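Clirkel Sorting Table – Gallery

Skunmont Workshop, Stutville

Last revised 2025-06-10

This page covers the block sorting table in the back bay of the workshop. The table is used for the storage and layout work that goes with the Clirkel block sets: splitting mixed lots, checking colors against the set list, and deciding how much room each group of parts needs before it goes to a shelf. Notes on the table, the bins and the sorting rules are given below, with the gallery entry placed where it applies. Text by Lyle Iwasaki. Corrections from Golshifteh Ranjbar and Sándor Kovács have been worked in.

The table

The top is light wood with a clear finish. It was sanded and refinished in October after the old coating started to lift near the front edge. A pale surface was kept on purpose. Dark blocks show up on it at once, and the white and cream ones can still be told from the wood if the light is even. The overhead lights leave soft reflections on the finish at most angles. A matte coat was tried on a scrap board and marked too easily, so the existing finish stays for now.

Working height is fixed. Otis Pennington has asked for a lower table for seated work, and a second frame is on the list.

The bins

All bins at the table are clear plastic with a curved, scooped front rim. The scoop lets a hand reach the floor of the bin without tipping it, and it leaves the lower part of the front wall in place so that blocks do not slide out. Clear walls were chosen over colored ones after a short trial. Colored walls tint whatever is behind them, and lavender and gray were being mixed up several times per session.

Bins stand side by side with a small gap. If the walls touch, lifting one bin drags the other along with it. Labels go on the back wall. A label on the front covers the row of blocks on the floor, and that row is the thing being checked. 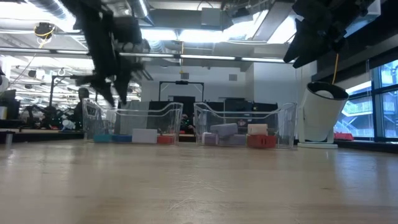

Two bins at the sorting table. Left: teal, blue, white and red-orange in a single row. Right: lavender, gray, cream-white and red, with one long block propped on top.

The left bin follows the single-row rule. Blocks sit on the floor of the bin, nothing is stacked, and every color can be read through the front wall. The white block stands slightly taller than the ones next to it. Height differences like this are allowed in a row. A row is sorted by color first, and height is only used to settle ties within one color.

The right bin is a mixed lot. The grayish-lavender block lies at a tilt over the gray one, and the cream-white block is upright. Mixed lots are left as they fall until they are sorted, so a propped block is not a fault in itself. It does make the lot harder to check. The gray block is the usual one to be missed when something is lying across it, and the checker should look from the front and again from directly overhead.

Parts with holes

The red block in the right bin has small rectangular holes. Blocks with holes are logged apart from plain blocks of the same color, even when the outside size matches. The set list uses the suffix H for these. Older lists, printed before the suffix was added, show them as plain red, and Vitória Tavares has marked up the binder copy by hand. Use the binder copy if the two disagree.

Color names

The following names are used on labels and lists. Shop names and catalog names from outside sources are not carried over.

Teal – any green-blue. Not to be merged with blue.
Blue – mid blue only.
White – clean white. Compare against a known block if in doubt.
Cream-white – warmer than white. Kept separate.
Lavender – pale purple.
Grayish lavender – between lavender and gray. Own label since the last revision.
Gray – neutral, no purple cast.
Red-orange – distinct from red under the overhead lights. Harder to tell apart by the window in late afternoon.
Red – plain red, and red H for parts with holes.

Storage after sorting

Finished rows move to the Bang rack on the long wall. The rack has 30 positions. Each position takes one bin with the scooped rim facing out. The current stock list runs to 510 blocks, of which 61 are type H. Another 17 are held back for a color check and should not be issued until Golshifteh has signed the sheet.

Bins are wiped with a damp cloth before they go on the rack. Do not use the abrasive pads from the sink – they haze the plastic, and a hazed front wall cannot be used for checking. Hazed bins go to general storage for screws and offcuts.

Open items

Lower table frame: waiting on timber.
Divider inserts for the scooped bins: first version too tall at the front, Sándor is cutting a second.
Reprint of the set list with the H suffix: text finished, not yet printed.
Light test for cream-white against white: to be repeated with the blinds down.

Changes to this page go to Lyle. Please quote the section heading and the label name as written on the bin.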